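公共服务大厅等候秩序与导引管理
发言备注稿（供主讲人使用，不随幻灯片分发）
主讲：Carleen Gilchrist，Kokton公共服务管理处
2025年9月27日 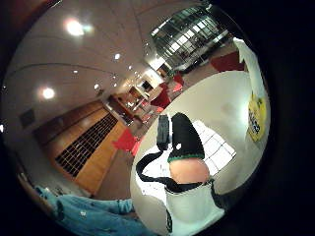

各位同事，下午的议程由本处负责第一个题目，时间四十分钟，含提问十分钟。今天汇报的内容是过去一个评估周期内，Kokton和Erkcombe两处服务大厅在等候管理方面所做的调整、取得的数据以及尚未解决的问题。评估报告全文已经提交各单位联络员，本次发言只讲报告中的第二章和第四章，第三章涉及采购，另行安排说明。

（第1页停留一分钟，等后排就座。）

第2页 题目的范围

先界定范围。本报告所称“等候”，是指来访者进入大厅至其第一次与窗口人员交谈之间的时间。取号之前的时间计算在内。以往各大厅的统计口径自取号时起算，因此新旧数据不能直接比较，请各位在引用时注明口径。

“导引”包括固定标识、叫号显示、广播以及导引岗人员的口头答复。线上预约不属于本次讨论内容，但预约来访者到厅之后的流程属于本次讨论内容。这一点在征求意见时有单位提出疑问，现予明确。

第3页 评估的依据和方法

评估采用三种材料：一是Brendari叫号系统的后台记录；二是现场问卷；三是导引岗的工作日志。

问卷共回收648份，其中有效问卷457份。无效问卷中，绝大多数是只填写第一面而未翻页。下一轮问卷已改为单面，字号由小四调整为四号，题目由十九题减为十一题。

（如有人问回收率：问卷为自取自填，没有发放数，不计算回收率。不要临场估算。）

工作日志由导引岗人员每班填写。日志的质量参差，Kokton厅的记录较完整，Erkcombe厅在三月份换班制度调整期间有缺失，报告中相应月份未作分析。

第4页 来访者问什么

这一页是日志归类的结果，请多停留一会儿。

导引岗接到的询问中，排在首位的是“我该取哪个号”，第二位是“叫到几号了”，第三位是“材料够不够”。询问洗手间、出口和复印处位置的，合并计算后排第四。

前两类询问有一个共同特点，答案已经写在大厅里。取号机旁有业务分类表，叫号屏挂在窗口上方。来访者仍然来问，说明书面信息在他们需要的那个时刻没有起到作用。我们核对了分类表的文字，表上使用的是内部业务名称，例如“变更类事项（二）”，而来访者说的是“我搬家了”。两者之间的换算，长期由导引岗人员承担。

（举例到此为止。另有若干例子在附录乙，如听众有兴趣再讲。）

第5页 分类表的改写

分类表现已改写。改写遵循以下做法：

以来访者的事由作标题，内部名称放在括号内，字号减小。
每一条不超过十二个字。
同一事由可能对应两种业务的，只列一条，由窗口分流。
不使用编号加括号的二级分类。

改写稿先在Erkcombe厅试用，由窗口人员逐条核对，之后在Kokton厅使用。核对过程中争议最大的是第三条。部分窗口认为合并列项会增加错号。试用期间错号改派共99件，低于试用前同等长度时段的245件。需要说明，同期Brendari系统也作过一次升级，取号界面的按钮数量有所减少，两项变化的作用无法分开。报告对此的表述是“改派件数下降”，没有写明原因，请各位转述时保持同样的表述。

第6页 等候区的座位安排

座位问题分三点汇报。

第一，朝向。原有座位多数成排背向叫号屏，来访者须转身或站立查看。调整之后，座位朝向叫号屏，与窗口成斜角。个别来访者反映斜角座位通道变窄，推婴儿车经过不便，Erkcombe厅因此撤去了最外侧一排。

第二，扶手。问卷中有年长来访者提出无扶手座椅起身困难。现规定每排至少设两个带双侧扶手的座位，靠通道一端优先。此项由各厅自行落实，没有统一型号要求。

第三，站立等候。有些来访者即使有空位也选择站立，多数集中在窗口前方。过去的做法是由保安劝离，效果不稳定，也容易引起误会。现在的做法是在窗口前留出一段过渡区域，只请即将叫到的三个号进入。叫号屏相应增加“请准备”一栏。窗口人员普遍反映桌面谈话受到的干扰减少，这是口头意见，没有计量。

第7页 广播与显示

广播的使用原则是少播、慢播、播两遍。试行前，Kokton厅的广播内容包括叫号、寻人、安全提示、节假日安排和满意度调查邀请。高峰时段几项内容相互重叠，来访者听不清叫号，又去导引岗询问。现将节假日安排和调查邀请移至书面张贴，安全提示改为整点播放。

叫号语音保留两种语言，中间间隔两秒。间隔曾设为一秒，听力不佳的来访者反映两种语言连成一片。

显示方面，叫号屏只显示最近四个号码。此前显示八个，字号过小。来访者担心过号后看不到记录，为此在导引岗设查询页，由工作人员代查，来访者不必重新取号。

（此处可能有人问手机提醒。答复：列入明年计划，经费未定，今天不作承诺。）

第8页 过号处理

过号是投诉较集中的环节，各厅原规定不一。Kokton厅过号三位以内可直接到窗口，Erkcombe厅一律重新取号，Cárdenas分厅由窗口自行掌握。同一位来访者先后到两个大厅办事，遇到两种规定，自然提出异议。

统一后的规定如下：过号五位以内，到原窗口等候，办完当前一位后办理；超过五位的，由导引岗重新排入，间隔不少于两位；下午停止取号之后过号的，当日仍予办理。

最后一句是经过反复讨论才写入的。反对意见认为会延长下班时间，窗口负责人提供的记录表明，这种情况每月出现次数很少，且多数为简单业务。请各厅不要另加限制条件。

规定文本张贴于取号机旁，与分类表同样大小。请勿缩印。

第9页 导引岗的职责与培训

导引岗不承担业务审查。来访者询问材料是否齐全时，导引岗可以出示清单并逐项念读，不得作出“可以办”或者“办不了”的判断。日志中有数起投诉，起因均为导引岗告知材料齐全，窗口审核后要求补正。

培训每年两次，每次半天，内容包括新分类表、过号规定、基本手语用语以及情绪激动来访者的接待。手语部分由外聘教师授课，时间有限，目标仅为问候、指路和请对方书写三项。

轮岗方面，建议窗口人员每季度到导引岗值一个班次。Cárdenas分厅已经实行。参加过轮岗的窗口人员对分类表提出的修改意见，质量明显较高，附录丙收录了其中的主要部分。

第10页 尚未解决的问题

以下问题目前没有成熟办法，提出来供讨论。

陪同人员较多的来访者如何安排座位。一人取号、三四人陪同的情况在Erkcombe厅较为常见，座位统计以号数为准，实际占用高于统计。

午间时段窗口减少，等候时间上升。弹性午休在Kokton厅试行过一段时间，因人员编制原因中止。是否恢复，需要人事部门先行答复。

代办人员一次持多个号。现行规定限制每人一次取两个号，执行依靠导引岗辨认，难以做到一致。

问卷的代表性。填写问卷的多为等候时间较长者，办理较快者通常直接离开，结果可能偏向负面。下一轮拟在窗口办结时一并发放，需各窗口配合。

（本页不展开，每条念完即可。讨论时请Cárdenas分厅的同事先谈代办问题。）

第11页 后续安排

各厅请对照统一规定自查，自查表为一页，填写后交联络员汇总。分类表电子文本可以修改本厅特有业务部分，通用部分请保持一致，如需改动，先报本处。

Erkcombe厅的工作日志格式将作为范本下发，原因是栏目较少，换班时填写方便。Kokton厅现行格式可继续使用至本年度末。

下一次评估仍以本次口径为准，起算点不变。

提问环节备忘

提问请先报单位。涉及个案投诉的，不在会上讨论，会后由Gilchrist本人登记。涉及Brendari系统合同及价格的，一律答复“见第三章，另行说明”。

如时间不足，略去第7页后半部分，第8页必须讲完。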